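Bring back the boring kitchen

Went round a show flat in Terkcombe in April. 284 flats going up there, and the kitchen is the same in every one I was let into. Pale worktop, pale tiles, no door. You cook in the living room now, or you live in the kitchen, depending how you look at it.

I grew up with a door. My mum shut it. Fish, onions, rows about money, all of it stayed in there. Open plan was sold to us as being sociable — fine, if your idea of company is shouting over an extractor fan while someone tries to watch the news.
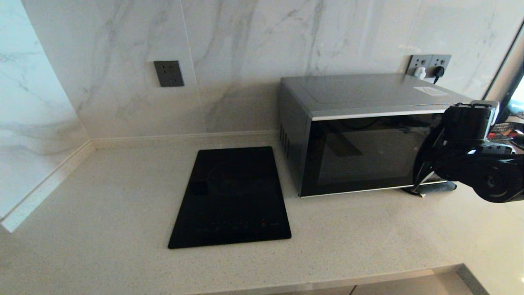
And where does anything go? Knock out a wall and you lose the wall. No shelves, no hooks, no calender. Rekha Semwal, my neighbour on Sendgate, paid to have hers taken out and 3 years later paid again to have it put back. Second builder told her he gets a lot of that.

The smell is the worst of it. Coats, cushions, the lot. I had a curry at a friend's and my scarf knew about it for a week.

Developers like it becuase one big room looks better than two small ones on a floor plan. Cheaper too, I'd bet. Fewer doors to hang. I'm 52, I don't need to be on show while I peel a potato.

So, ask for a wall. Ask before they build it. Even a sliding thing would do me.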